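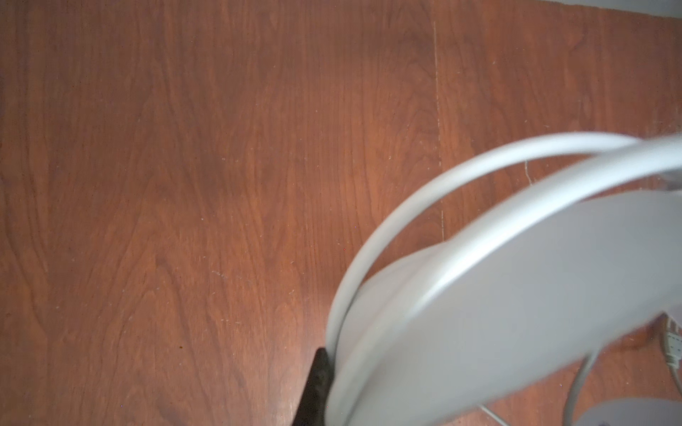

Tiina Salminen is a Finnish former handball player and coach. She played as a left back and spent most of her club career with Altton, where she was captain for seven seasons. She finished with 1097 league goals, a club record for women and men combined. After retiring as a player she moved into coaching, first with the Altton junior teams and later with the senior women's side at Drerulau.

Early life

Salminen grew up in a family with no background in handball. Her father played ice hockey at an amateur level and her older brother was a cross-country skier. She took up gymnastics at the age of six and gave it up three years later after a growth spurt. A schoolteacher, Tapio Lehtinen, ran a handball group in the school gym in the afternoons and invited her to join. Lehtinen had played as a goalkeeper, and he later recalled that he first put her in goal because of her height. She disliked the position and was moved to the back line before the end of her first winter.

She joined the youth section of Tastside at the age of eleven. The club had only one girls' team at the time, which meant that she trained and played with girls up to three years older. She began as a left wing and was switched to left back at fourteen.

Club career

Tastside

Salminen made her senior debut for Tastside at 16, as a late substitute in a home win. She scored twice in her next match and was a regular starter by the spring. Tastside were a small club and finished in the lower half of the table in each of her three senior seasons there. Home matches were played in a school hall with seating for 600, shared with a basketball club, and training often did not start until nine in the evening.

In her third season she was the team's top scorer and took over the penalties from Sointu Rautiainen, the captain, who had a shoulder injury. Tastside avoided relegation in the final round. Salminen's contract ended that June and she signed with Altton, where head coach Santeri Saarela was rebuilding the squad after several retirements.

Altton

Her first season at Altton was interrupted by a broken finger on her throwing hand, and she missed seven weeks in the fall. Saarela used her mostly in defense when she came back. She scored only 41 goals, the lowest total of any full season in her career.

The following season Saarela changed the attack to make more use of shots from distance. Tiina Kinnunen, a center back who had come through the club's own youth teams, became the main playmaker, and she and Salminen played next to each other for the next eight years. Kinnunen was known for quick passes released on the run, which gave Salminen time to take her three steps before the defense could come out to meet her. Altton finished second in the league that season and won the championship the year after, beating Pasichnyk in a final series that went to the fifth match.

Salminen became captain when Rautiainen, who had followed her from Tastside two years earlier, stepped down from the role. Under her captaincy Altton won three more league titles and two cups. The club moved during this period to a new hall with room for 1000 spectators. Salminen scored the first goal there, from a penalty.

Pasichnyk

At 28 Salminen moved abroad for the only time in her career and joined Pasichnyk on a two-year contract. She was used as a shooter from the left side and was usually replaced by a defensive specialist when the other team had the ball. She said in a later interview that she found the arrangement frustrating and felt she never got into the rhythm of a match. The team reached a cup semifinal in her first season. She left at the end of it, with one year of the contract remaining, and went back to Altton.

Return and retirement

In her second spell at Altton she played a more central part in the defense and took fewer shots, though she remained the first-choice penalty taker. She passed the club's previous scoring record, which had stood for nearly 20 years, in an away match in February. A knee injury kept her out for most of her final season. She returned for the last four matches and retired in May at the age of 34.

International career

Salminen was first called up to the national team at 19 and played in qualifying matches over eleven years. She was vice-captain for four of them. Her best scoring performance at this level was 12 goals in a home qualifier that ended in a draw. She withdrew from international handball after the birth of her first child and turned down an invitation to return the following year.

Playing style

Salminen was a right-handed back with a hard jump shot, usually aimed low toward the near post. Goalkeepers who expected this were often beaten by a bounced shot to the far side, which she used more as she got older. Opposing teams commonly answered by marking her individually from the halfway line, a tactic that left more space for Kinnunen and the pivot. Early in her career she was criticized for slow retreats after lost balls. Saarela has said that her defense improved most during the weeks when she could not throw.

She took penalties with almost no wind-up and rarely used fakes.

Coaching career

Salminen began coaching Altton's under-16 girls while she was still playing. After retirement she took charge of the club's junior program, which had 480 registered players at the time, and introduced joint training for the two oldest age groups. She stayed in the post for four years.

She was then named head coach of Drerulau, who had just been promoted. The team finished ninth in her first season and sixth in her second. Kinnunen joined her staff as assistant coach in the third. Drerulau play with an open defense under Salminen and have given senior debuts to several players from their own youth teams.

Personal life

Salminen studied physical therapy and worked part-time in the field during most of her playing years. She is married and has two children. Her younger sister also played for Tastside, as a goalkeeper.

Honors

Altton
League champions: four times
Cup winners: twice

Individual
League top scorer: three times
Altton player of the season: five times

See also

Altton (handball club)
Tiina Kinnunen
Santeri Saarela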